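Grorilik Soft-Pad Parallel Gripper: Two Weeks at the Kitchen Sink

I have wanted to write this one up for a while, because I like this gripper a lot more than I expected to and I keep bringing it up at lunch until people move tables.

Some background on what I had to compare it with. My old setup was a Halás two-finger with hard rubber tips, which I've used on every arm I've had at home or at work. It is a tank. It is also miserable on anything smooth and curved. Bowls rotate in it. Plates pivot around the contact point and end up hanging straight down whatever you do with the wrist. Before that I had a Povano suction head on loan from Rajitha Thambiah, and suction is wonderful on a clean plate and useless on one with rice stuck to it.

The Grorilik goes the other way. Two parallel fingers, black foam pads at the base, a simple housing, and a finger shape that is easy to cover with whatever you like. It bolted onto my arm with the Skastano adapter plate and I had it opening and closing before my coffee went cold (the driver is tiny and the examples run as they are, which I can't say for the Halás). The stroke is wide enough for a fat sponge, and the closing force is set in software in steps of 50, so you get real control at the gentle end. I ended up at step 2 for crockery. Step 2! The Halás at its lowest setting feels like a door.

Now, coverings. The bare fingers are a bit slick for ceramics, and Rozália Krajčí told me to stop ordering silicone sleeves and just wrap them in something from the kitchen drawer. I tried a dish glove, a bicycle inner tube, a couple of cloth tapes and plain paper towel. Paper towel won for plates. It gives a little, it grips glaze surprisingly well, and a fresh wrap costs nothing. The downside is obvious to anyone who has held wet paper towel: it creases, it tears at the edges, and you will be rewrapping. I don't mind. I keep the roll next to the keyboard.

The sink is the test I care about most. A shiny basin and moving water make for hard viewing, and I wanted to compare the head view with the small wrist camera as well as the grippers themselves. The short answer is that you want both. The head view is the one for finding the stream and the drain, and the wrist view is the one for seeing what the fingers have hold of.

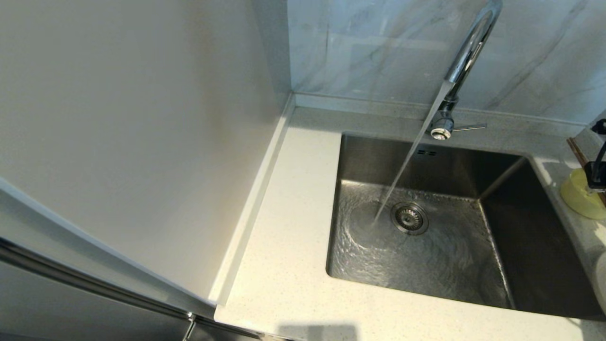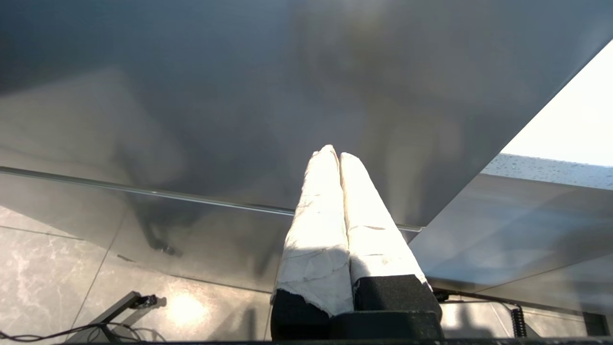
Wrapped fingers, from the wrist camera.

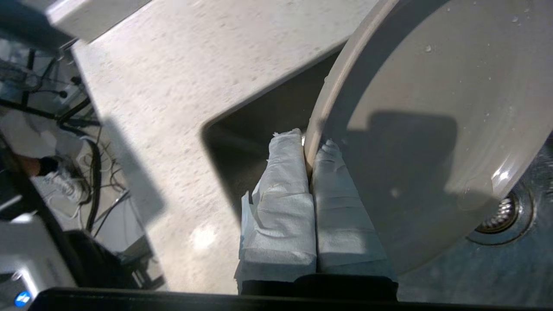
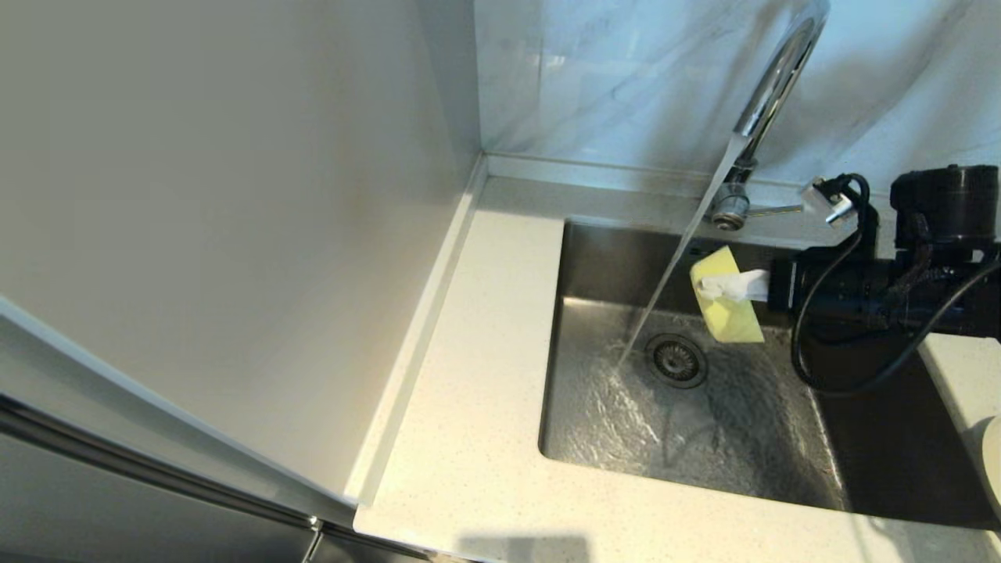
Plates are where I got really excited. With the rim between the fingers and the force set low, I can tilt a plate steeply and keep it there long enough to bring it around under the faucet, which the Halás has never once managed for me. Big plates still want to lean, and if you grab one too near the tip of the fingers it'll slowly walk its way out. Go deeper, let the rim sit down in the gap, and it stays put.

Sponges are easy by comparison. Any gripper can hold a sponge, but pushing with one is different, and the foam at the base of the fingers seems to soak up some of the bump when you come down too hard on the bottom of a basin. I come down too hard constantly, so thank you, Grorilik.

Gripes, and there are a few. The cable exits on the side I'd least like it to and needs a generous loop or it tugs at full wrist rotation. The status light is on the underside, where I can't see it. The fingers come off with a hex key that isn't in the box. And the manual has a page on wet use that says, in full, "take care." Kamil Matoušek has put a simple skirt around his to keep splashes off the housing and I'm going to copy it this weekend.

I paid 859 for mine with the adapter plate. The version with force sensing in the fingertips is 1201, and I've only had a short go on the one Sabina Hrnčiar bought. It's lovely, and the readings are smooth, but once you've wrapped the tips in anything thick they get mushy and I'm not convinced I'd use them for dishes. For screws and small parts, maybe so. If you're mostly handling household stuff I'd get the plain one and spend the difference on a better wrist camera.

Next up for me is cutlery, starting with forks. I have a drawer full of them and no plan at all.

Recent reviews
Povano suction head: great on glass, less great on rice
Halás two-finger, three years in
Skastano adapter plates: which one fits your wrist?
Drahomíra Šimko on cheap wrist cameras
Foot pedals for teleoperation, January roundup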